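Verkel Sim Wrist Set: data card and handling rules

Version notes
This card covers the second release. Episode numbering has not changed since the first, so splits made against the old index still work. The first release had no written rules for collection; everything under "Collection rules" was agreed afterwards and the whole set was checked against it.

Contents
2716 simulated episodes of a parallel-jaw gripper working in cluttered interiors. Each episode has the wrist camera stream, joint positions, gripper opening, commanded actions and a plain-text task line. Frames are rendered at 24 per second. There are no real-world recordings in the set and no people in any of the scenes.

Layout
episodes/ one folder per episode, numbered from zero
scenes/ scene files, grouped by the seed that produced them
splits/ train, validation and held-out lists
checks/ output of the rule checker, one line per episode
CHANGES plain-text log, newest entry first

Collection rules

1. Camera placement. The wrist camera is fixed relative to the palm. Its pose must be read from the scene file and never typed in by hand. An episode with a changed camera pose goes in its own folder with its own calibration entry.

2. Lighting. Low light is allowed. Do not brighten frames after rendering, and do not drop an episode only for being dark. Mean brightness is stored per frame so that users can filter for themselves.

3. Empty gripper. Approach and retreat frames are kept in full. Trimming to the grasp gave Simões a policy that closed early in the first round of tests, and the rule dates from then.

4. Clearance. Contact between the palm and any fixed surface must be logged with the step number. Contact does not disqualify an episode. Unlogged contact does.

5. Task lines. One sentence, present tense, naming the object and the target place. No colour words unless two objects differ only in colour.

6. Seeds. Seed 2038 is reserved for the held-out scenes. It must not be used for training, tuning or demo videos. Pleltovau users should note that their loader shuffles across seeds by default — turn this off before building a split.

Checking
Every episode goes through the automatic checker. A person then reviews a sample of up to 800 episodes per release, drawn evenly over the scene groups. The reviewer must not be the one who collected the episodes. Margareta Tudose and Houshang Bahrami reviewed this release; Shoaib Paracha maintains the checker.

Known problems
Shading is flat and the geometry is simple, so texture-based methods will learn little here. Some views contain large areas of plain black, and depth estimated from colour alone is unreliable in them. Task lines in the oldest scene groups still break rule 5 in places. Corrections are welcome as patches against the text files only.

Use
Suitable for pretraining and for testing how policies cope with poor visibility. Unsuitable as evidence of safe behaviour on real hardware. Sites using a policy trained on this set, Drikcombe included, need their own risk assessment before power is applied to an arm.

Contact
Data questions to Beatriz Lobo. Rule changes to Kazimiera Ziółkowski, with the rule number in the subject line. 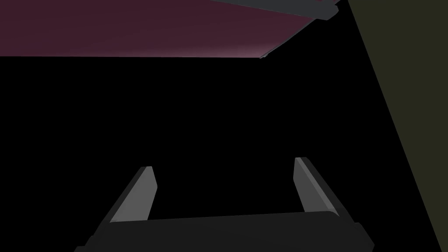 Wrist view in low light, gripper open and empty (rules 2 and 3).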